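Werkumlow Workshop Notes
Home Notebook Fixtures Bench Index Search
Filed under: Tableware / Racks and drainage

October, Saturday, start 9:40

Rack loading, mixed bowls and cups. Entry by C. Gallegos. C. Barajas read the first half and added the remark on cup handles.

Purpose: settle a loading order for the black wire rack that keeps the patterned bowl from sliding when the bowls next to it go in or come out. Previous entry left this open. The old order (largest first, left to right) was carried over from the Kimard rack, with deeper slots and a flat base, and it doesn't transfer well.

Setup. White top, wiped with a damp cloth and then a dry one. Rack toward the back, at an angle, left end farther away than the right. I had it square to the back wall on the first attempt and the right end was an awkward reach over anything standing on the table. Turning it brings the right end forward. Barajas would like the angle marked on the top with tape. Not done. The top marks easily enough already and tape residue holds dust.

Pieces used: orange-red bowls, the blue and white bowl, the brown bowl, green bowl, ribbed cup, cup with orange flowers. The McGrath plates stayed in the cupboard. They need their own test and would hide what the bowls are doing.

Order as run:

Cups first, left end. The ribbed cup goes upside down and is stable anywhere the wires support its rim. The flowered cup goes on its side, handle up. With the handle down the cup rests on two points and rocks whenever the rack is touched. With the handle sideways it fouls the next piece. Handle up is the only position I would write into the procedure. (CB: also the easiest to pick up by the handle. Agreed.)

Orange-red bowls next, middle. One goes on its edge with the inside showing. The other leans on it, a little above. As a pair they hold. A single one on edge will roll along the wires if pushed at the rim, so load the second straight after the first and don't stop in between.

Brown bowl, then blue and white over part of it. In the old order these were reversed and the brown bowl had to be worked in underneath, lifting the patterned one each time. Brown first takes that step out. The rim of the brown should stay in view from the front. If it can't be seen, the blue and white bowl is too far over and will be carrying on one side.

Green last. It waits on the table in front of the rack, upright, until the right end is finished. There is a case for loading it earlier, in the middle, but it then pushes the orange-red pair toward the cups.

Results. 17 placements logged over the morning, counting each piece each time it was set down in the rack. Three had to be redone. Two of those were the blue and white bowl seated too far right, both before the brown-first change. The other was the flowered cup, handle down, my mistake; I was working from the old sheet.

Settling check: rack left alone for three minutes after loading, then the right-hand end pressed with the 100 g weight hung from the outer wire. No movement in the cups. Slight shift in the patterned bowl on the first load, none that I could measure after the change of order. I did not repeat the check with the weight at the left end. The handle is in the way on that side and the weight hangs against it.

Visibility. The green bowls are glossy and pick up the overhead lights as short bright streaks on the inside. Looking straight down, the streaks are easier to see than the rim, and on a nested pair the seam between rims is a thin dark line that can be missed. Check the nesting from the side, at rim height, before lifting. The shadow on the white top is soft and isn't much use for judging the edge either. Gallegos to try with the row of lights over the table switched off. Barajas thinks a matte mat under the bowls would do more. It won't do anything for the reflections, but it might help with the edge, so both go on the list.

Surface. The white top has faint streaks along its length, a few smudges, and a scuffed band. None of it came off with the cloth. I tried the Darnard cream cleaner on a corner of the spare panel and it left a dull patch, so it is not to be used on the table. Leave the scuffs. They don't affect anything here except the look of it.

Changes to the sheet:
- brown before blue and white
- flowered cup handle up, no alternative given
- orange-red bowls loaded as a pair
- green held on the table until the end
- strike the line about "largest first"

Open:
- McGrath plates, separate run, probably the right end only
- lights off / matte mat
- does the order hold with the rack square to the wall? Somebody will put it back square sooner or later
- unloading. I have been taking pieces off in reverse and haven't looked at whether that is needed

Rack wires at the right end are very slightly spread. Measured against the left with calipers, difference within what I would expect from handling. Not bending them back until the plates have been run, as the wider gap may suit them.

Stopped 12:15. Old sheet taken off the clipboard and put in the back of this book.
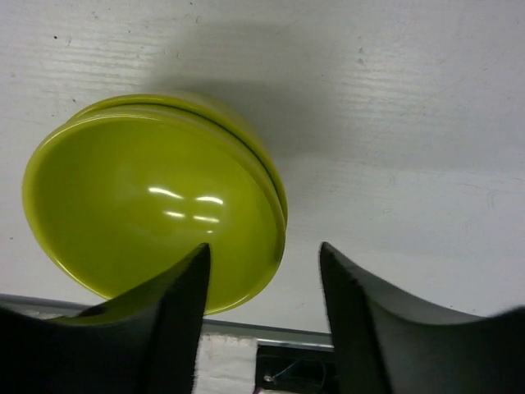
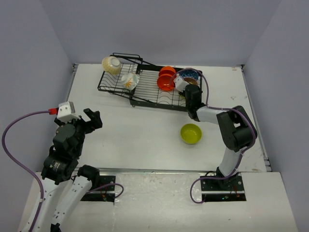 First: green bowls on the white top, close. Second: rack at its angle with cups left, orange-red bowls middle, blue and white over brown; green on the table in front.

Previous entry | Next entry
Contact the workshop | © Werkumlow | Back to top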